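Masbridge Open Day: Bread, Butter and a Very Long Walk Around the Mill

Posted by Mounir Bouzid, 2023-06-01
14 comments | 32 shares

I have wanted to see the inside of the old flour mill at Masbridge ever since I started baking rye at home, so when the open day came up I booked the first slot and got there before the gate was even unlocked. So worth it!

We started on the top floor, where the grain comes in, and walked down with it, floor by floor. The stairs are steep (wear proper shoes) and the whole building hums under your feet. Our guide, Ms. Baldursdóttir, let us put our hands into the bins and feel the difference between the hard spring wheat and the soft winter kind. I would never have guessed how easy it is to tell them apart with your eyes closed. The spring wheat feels almost like little beads.

The stones are on the second floor. They grind slowly to keep the flour cool, and the smell up there is wonderful, sweet and a bit nutty, like warm cereal. One pair runs all day on rye for a bakery called Urkier, which takes 1000 pounds a week. I stood there far too long and had to run to catch up with my group.

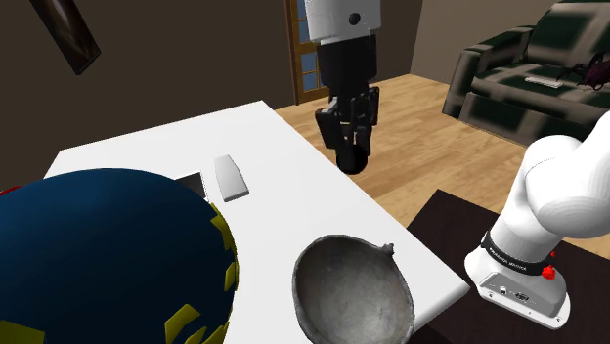 Can you use fresh stone-ground flour right away?

Most home bakers can use it the day they buy it, but give the dough a little more water and keep the bag in the fridge if you won't finish it quickly. The bran and germ are still in there, and the oils turn bitter in a warm kitchen.

After the tour there was a tasting in the yard, with 7 loaves cut up on boards and a dish of salted butter that kept getting refilled. My favorite was the Drillska, a dark, flat rye with caraway that they bake overnight. It is sour and chewy and I went back for it three times. The plain white loaf was good too, though next to the Drillska it had no chance!

I came home with 2 bags of rye, one of spelt and flour in both my coat pockets. The next open day is in July, mornings only, and the early slots go first. Parking is down by the bridge, then it's a short walk along the water.

3 people like this

Contact | Copyright 2023 Mounir Bouzid | Back to top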